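Notes from Ukbridge, typed up fast – the tape is bad in places, so I've gone with what I could hear.

Kyung-tae Yang talks while he folds. Can't seem to help it. The subject is sweatshirts and navy is the color, mostly, because the Drukard school order was navy and it came back for refolding.

"You want a big table," he says. "Bigger than you think. And a cloth on it, always a cloth." Why a cloth? "Bare top, the sleeve slides off. You fix one side, you lose the other."

He started at Maeng, a uniform shop, folding in the back. Two years of that. Then Clireck, where he and Tahira Abbasi set up the folding table together and argued over the method for most of a February.

Abbasi came in around the half hour with tea and corrected him right away.

"He wants to start flat," she says. "I start with the corners. Get hold of two corners, pull, and the thing shows you what it is. Front, back, which way up. You can't fold a lump."

Yang: "You can flatten a lump."

"You can pat a lump," she says.

They have had this one before.

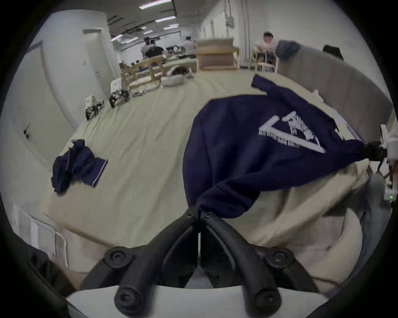
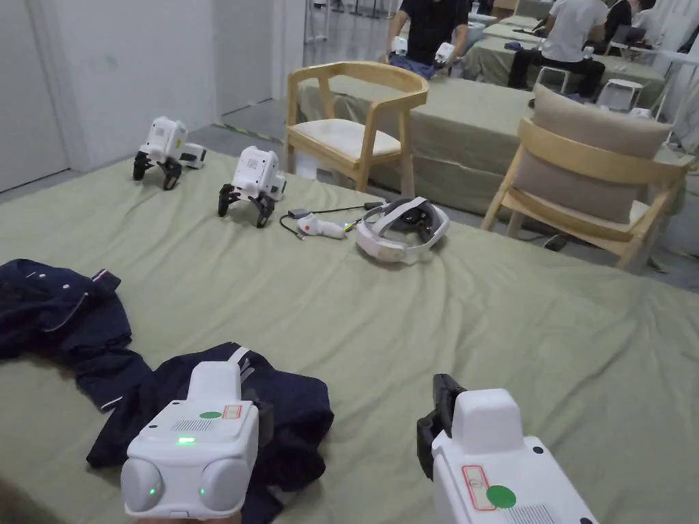
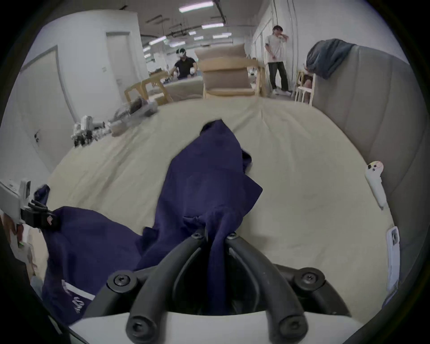

I asked about the heap. Everybody has one at home – the chair, the end of the bed. Abbasi doesn't mind a heap. What she minds is a heap that gets dug through.

"Take from the top. People go in the middle for the one they want and now its all twisted, arms through arms." One piece out, open it, fold it, set it away from the rest. Then the next.

And printed ones? Yang has opinions. Print goes inside for storage, outside for a shop shelf. He won't press down hard on a big print, and he never puts a crease through the middle of it if he can help it. "Thirds, not half. Half puts a line right down the picture."

Jackets are worse, they agree on that. Anything with piping wants to stand up along the edge. Yang lines the piping up first and lets the rest follow. Abbasi buttons the top button, lays it face down, then sleeves in.

The Drukard order was 100 sweatshirts to a carton, 48 jackets to a carton, and Yang still thinks 100 was too many. "Bottom ones come out like cardboard." Counting all of it there were 1000 pieces. Abbasi did the last carton by herself while he was on the phone, and she brings this up twice.

Does either of them fold at home?

"Hangers," says Abbasi.

Yang takes a while over it. His T-shirts, yes. Socks, no. His sweatshirts go in a drawer rolled, wich he asked me not to print and then said fine, print it. Rolled from the hem up, hood last. Abbasi had gone to rinse the cups by then and didn't hear.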